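Tulel Vanity Organizer Set
Data card, third release

Summary
The Tulel set documents the tidying of a small white vanity organizer and the cosmetics kept in and beside it. It forms the tabletop portion of the Skorcombe household collection and contains 80 episodes. Questions of scope are settled in the Skorcombe general notes, which take precedence over this card.
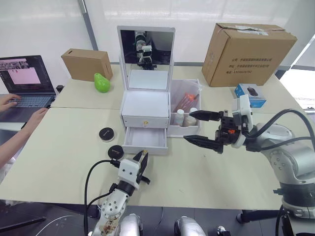 Skorcombe Household Collection
Documentation Editor, Tulel release

Furniture and objects
The organizer has an upright mirror at the top, two drawers beneath it, and a clear bin attached at the right side. The drawers have small gold-toned knobs. Objects in the set include round cosmetic containers with black lids, small white bottles, and a tube. Cardboard boxes standing farther back on the table are background items and carry no object label.

Activity
An episode concerns one storage place and the items assigned to it. Drawers may begin open or closed. The written instruction names the item and the storage place in everyday words, for example "Put the round jar in the lower drawer."
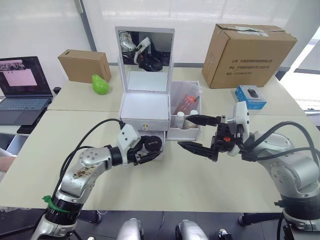 Instructions were written before each session and were not edited afterward. Where the wording and the outcome differ, the outcome field governs. Users who need matched pairs should filter on that field before dividing the set. Spelling errors in the instructions have been kept.

Labels
item: container, bottle, tube
place: upper drawer, lower drawer, side bin, tabletop
drawer_start: open, closed
drawer_end: open, closed, partly open
outcome: complete, incomplete, withdrawn

"Partly open" applies to any drawer whose front does not meet the cabinet. This value was added in the third release at the request of the Ceva review group.
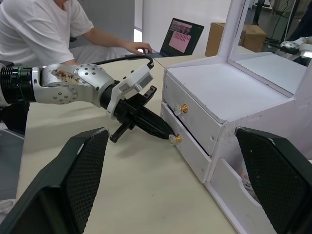 Cosgrove writes that "partly open" is too broad for work on closing drawers, and that a drawer left a finger's width out should not share a value with one left halfway. The comment has been accepted in principle. A separate opening measure is planned, and the present value will be retained for compatibility.

Condition of the furniture
The cabinet is used furniture. Scuffs, chips, and gray marks on the white surfaces should not be treated as labeling errors or removed in preprocessing.

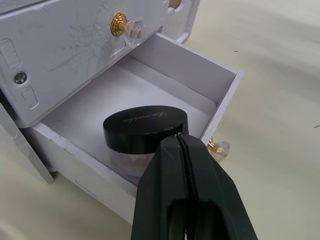 Lower drawer open, with round cosmetic jar.

Known limitations
One cabinet design is represented. Lids stay on throughout, and contents are not labeled. Withdrawn episodes, of which there are 18, are listed separately and excluded from the total given above.

Corrections
Send corrections to the Tulel documentation desk with the episode name and the field concerned. Accepted changes appear in the next release.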